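Técnico ou técnica de manutenção para célula robótica de manipulação

Sivarano — oficina de ensaios
Vaga a tempo inteiro, presencial, com entrada em fevereiro

Procuramos uma pessoa para tomar conta de uma célula. Uma só. Já lemos anúncios suficientes de "especialista em automação inteligente" para saber que quase sempre escondem um trabalho de chave sextavada, abraçadeiras e folha de registo, e preferimos dizê-lo à partida. Se procura um cargo com a palavra "transformação" no título, vai aborrecer-se connosco.

A célula é composta por um braço com garra de dedos, um módulo de sensores montado junto ao pulso e uma mesa branca encostada a painéis também brancos. O braço pega em cestos, puxa-os, desloca-os e pousa-os. Contado assim parece pouca coisa. O fornecedor também achava pouca coisa e prometeu-nos uma máquina que "praticamente se mantém sozinha". No primeiro ano parou 23 vezes, e a maior parte das paragens teve origem em cabos, parafusos frouxos e calibrações feitas à pressa.

O que vai fazer

Ao início do turno, verificar o aperto do suporte do sensor e a folga dos dedos da garra. Temos uma chave dinamométrica e pedimos que seja usada. O aperto "a olho" já nos custou um suporte.

Inspecionar os cabos em toda a extensão do movimento, com o braço em velocidade reduzida. O traçado atual não nos convence: há folga a mais por baixo do braço e um fio que assenta na mesa. A primeira tarefa de quem entrar será propor um percurso melhor e defendê-lo perante a Nurhan Akyol, que desenhou o atual e não vai ceder à primeira.

Refazer a calibração entre sensor e garra sempre que se mexa no suporte, mesmo que tenha sido "só um bocadinho". Registar o valor anterior e o novo.

Ajustar a aproximação da garra ao rebordo dos cestos. Trabalhamos com vime e materiais entrançados, de formas e tramas diferentes, e um dedo que entra bem num rebordo grosso pode prender-se numa trama aberta. Os parâmetros de origem foram pensados para caixas lisas e servem-nos de pouco.
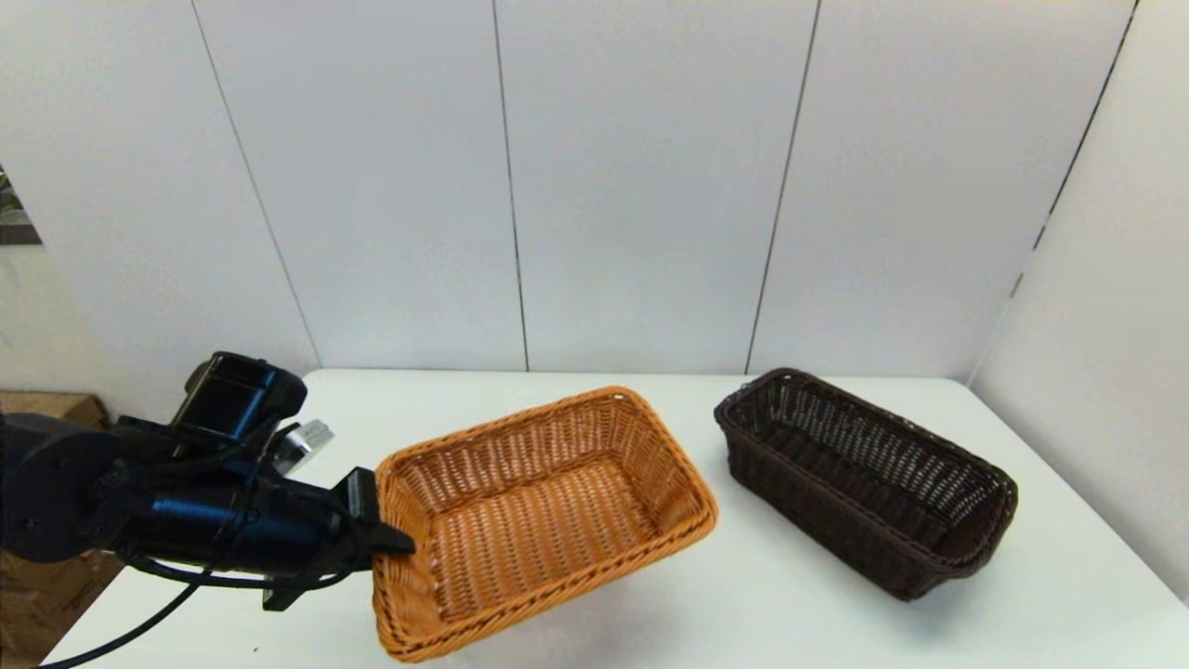 Manter um registo de avarias que outra pessoa consiga ler. O anterior tem entradas como "fez o barulho outra vez" e "resolvido (?)". Não queremos mais dessas.

Substituir peças de desgaste, encomendá-las a tempo e discutir com a Latham, que nos fornece os dedos da garra, quando vierem fora de medida.

O que não vai fazer

Não vai programar comportamentos novos. Esse trabalho é da equipa da Elaheh Abbasi, que lhe entrega versões para instalar. Pode, e deve, recusar uma versão que chegue sem notas de alteração.

Não vai fazer demonstrações a visitantes. Houve um tempo em que o técnico passava metade das manhãs a mostrar o braço a pessoas de fato, e a manutenção ficava para depois.

Não vai estar de prevenção à noite. A célula é desligada às 18h00 e ninguém lhe telefona por causa dela.

O que pedimos

Experiência prática em manutenção eletromecânica. Não fixamos um número de anos, mas vamos perguntar por avarias concretas: o que falhou, como descobriu, o que tentou primeiro e não deu.

À-vontade com esquemas elétricos, multímetro e conectores pequenos.

Leitura de inglês técnico. O manual do braço existe em português, numa tradução em que não confiamos.

Hábito de cortar a energia antes de meter as mãos. Quem considerar o procedimento de bloqueio uma formalidade escusa de se candidatar.

Certificados de fabricantes de robôs são bem-vindos e pesam pouco. Já contratámos pessoas com a parede cheia deles que nunca tinham cravado um terminal.

O que oferecemos

Contrato sem termo, com o período experimental previsto na lei. A faixa salarial segue no primeiro contacto, por escrito, antes de qualquer entrevista.

Horário das 9h00 às 18h00, com uma hora de almoço. Cerca de 70 por cento do tempo é passado na célula e o restante na bancada ou ao computador.

Dez dias de passagem de pasta com o Taner Bayram, que cuida hoje da máquina e vai mudar para a linha da Yaman. Conhece-lhe as manhas todas e escreveu muito poucas, pelo que convém levar caderno.

Orçamento próprio para ferramenta. É modesto, mas não precisa de três assinaturas para comprar um alicate.

Como é a seleção

Primeiro, uma conversa por telefone com a Sevim Kırmızıgül. Depois, uma manhã na oficina, paga, em que lhe entregamos a célula com uma avaria provocada por nós e o registo tal como está. Interessa-nos mais ver a ordem por que procura do que a rapidez com que encontra. Não há testes de personalidade nem dinâmicas de grupo.

Candidaturas pelo formulário da Useo, na página desta vaga. Envie currículo de duas páginas no máximo e um parágrafo sobre uma reparação que tenha corrido mal — dispensamos a carta de motivação. Respondemos a todas as candidaturas, incluindo às recusadas.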